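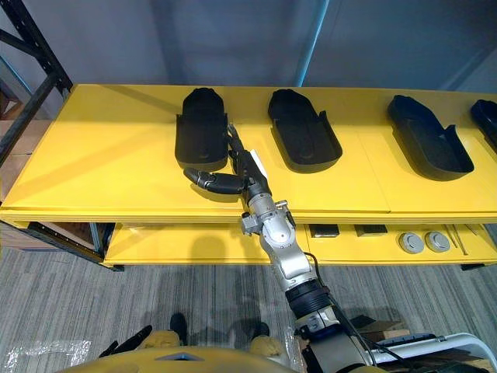
Why use a shaped tray to hold a part when a flat, rectangular one costs less and stacks better?

A shaped tray fixes which way the part faces. In a rectangular tray, a long part with one rounded end and one flat end can lie in either direction, and the worker must look at it before picking it up. A tray with the same outline as the part does that sorting once, at loading, and every later worker in the line benefits from it. The extra cost is recovered when the same part is handled many times.

Chapter 7
Trays, Tables, and Floor Coverings in the Small Workroom

7.1 Scope of the chapter

Chapter 6 dealt with the storage of parts in bins and on racks. The present chapter deals with the next stage, at which parts leave storage and are set out for handling. Three surfaces are considered: the tray that holds the part, the table that holds the tray, and the floor on which the table stands. A fourth topic, the sheet covering used to protect floors and tables while work is being set up, is treated at the end of the opening section and again in 7.6.

The worked cases come from two sites. The first is the Hindwood last and insole works, which has made foot forms since 1852 and still uses several of its early tray outlines. The second is the Ridside training room, a carpeted office converted to light bench work. The two sites differ in almost every respect that matters to layout, and the student should note in each case which one is meant.

7.2 Terms

Outline. The shape of the tray as seen from directly above.

Toe. In a foot-shaped tray, the rounded end. The word is used for the tray even when the part inside it is something other than an insole or last.

Heel. The end opposite the toe. It may be closed by a wall or left open. An open heel allows a part to be slid out along the tray floor. A closed heel requires the part to be lifted.

Wall. The raised edge of the tray. Wall height is measured from the inner floor to the top of the rim, not from the table.

Notch. A cut in the wall that gives the fingers access to the edge of the part. Notches are usually placed in facing pairs so that the part can be gripped across its width.

Pitch. The distance from the center line of one tray to the center line of the next in the same row.

Working face. The long side of the table at which the worker stands or sits.

7.3 Setting trays in a row

A single row is the simplest arrangement and should be tried first. All trays are placed with their toes away from the working face and their heels toward it. The hand then approaches each tray from the same side, over the lowest or most open part of the outline, and does not have to pass over the toe wall.

Pitch is set by the hand, not by the tray. A common fault is to place the trays as close together as their outlines permit. The part can still be seen, but the fingers entering a side notch strike the wall of the neighboring tray. Mazurek's rule, used at Hindwood and named for the bench foreman Zdzisław Mazurek, is to lay a closed fist between adjacent trays at the widest point. If the fist moves either tray, the pitch is too small.

Trays drift. A tray that rests on a smooth top without a locating edge will turn slightly each time a part is pressed into it or pulled out. The turn is small and is seldom noticed by the person doing the work. Its effect is cumulative. After a number of cycles the toe points to one side, and the next part is either put in at an angle or has to be corrected by hand. Three remedies are in general use:

(a) a low strip fixed to the table behind the toes;
(b) a non-slip sheet under each tray;
(c) a marked outline on the table top, to which the tray is returned at the end of each batch.

Remedy (c) is the cheapest and depends entirely on the worker. Remedy (a) prevents forward drift only. In the Kwok trial, described in full in 7.9, 53 trays were followed through one batch, and those on non-slip sheets needed the fewest corrections.

7.4 Color of tray and table

The rim of a tray should be easy to see against the table. A black tray on a yellow top meets this condition under most workroom lighting. A black tray on a dark gray top does not, and the worker will tend to find the tray by touch.

Contrast between tray and part is a separate question. A matte black tray shows a pale part well and a dark part poorly. If both pale and dark parts pass through the same line, the tray color should be chosen for the part that is harder to inspect.

Matte finishes are preferred for both surfaces. A glossy top reflects ceiling lights, and the bright patch moves as the worker moves. Soft shadows beside the tray do no harm and help in judging the height of the wall. Hard shadows, such as those thrown by one unshaded lamp, can hide a notch completely.

7.5 The lower shelf

A shelf beneath the table top should be reserved for items that are needed during the shift but not during the cycle: blocks, weights, spare discs, gauges, and the like. Two rules apply.

First, items on the shelf are kept in one row along the front. An item placed behind another will be forgotten, or the front item will be pushed off when someone reaches past it.

Second, items of one kind are kept side by side. Blocks go with blocks and discs with discs. Fouzia Rajput's layout sheets for Ridside show each item as a plain outline on the shelf drawing, with no label, on the principle that a missing item should be obvious from its empty outline. The method works well for a short list of items. With a longer list the drawing becomes crowded and labels have to be added.

The shelf should not be used for trays waiting to be filled. They belong at the end of the table or on a side cart, at the same height as the working surface.

7.6 Floors and sheet coverings

Hard floors are usual in workrooms and carpet is usual in offices. When an office is converted, the carpet often remains. Low, dense carpet carries a table adequately. Its faults are that it holds small parts, that it hides them, and that striped or flecked patterns hide them better than plain ones. A thin dark part lying along a dark stripe may be missed in several passes of the eye. The search should be made with the line of sight across the stripes.

Clear plastic film is often spread over carpet while furniture is moved or unpacked.
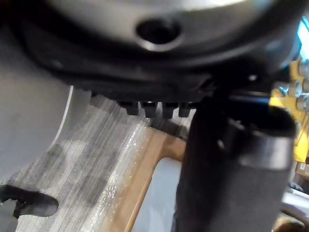
Figure 7.2. Clear plastic film over gray striped carpet. Note the bright streaks where the film is crinkled.

Film protects the pile from dirt and lets the floor be seen, but it has two drawbacks. Crinkles give sharp reflections that make small objects hard to pick out. Film that is not taped at the edges also shifts underfoot and is a slipping hazard. At Carkdale, where film of 400 gauge was tested against a heavier grade, Humaira Bhutto found that the heavier sheet lay flatter but was more often left in place after the work was over. Either grade should be lifted before regular bench work begins.

The following order is recommended for a new workroom on carpet:

1. Lay the film and tape its edges.
2. Bring in the table and set it in position. For a table 2000 mm long, leave clear floor at both ends.
3. Level the top.
4. Lift the film, starting at the side farthest from the door.
5. Sweep or vacuum the carpet.
6. Load the lower shelf.
7. Set out the trays and check the pitch.

If the film is trapped under the table legs, raise one end of the table at a time. Do not cut the film around the legs. The pieces left behind work loose and collect under the feet of the worker.

7.7 Preparation for the exercises

The exercises in 7.8 require one table, a set of trays of a single outline, and a sheet of squared paper. Read sections 7.3 and 7.5 again before starting. Record the position of each tray by its toe and its heel, never by its center alone, as a center point does not show whether the tray has turned.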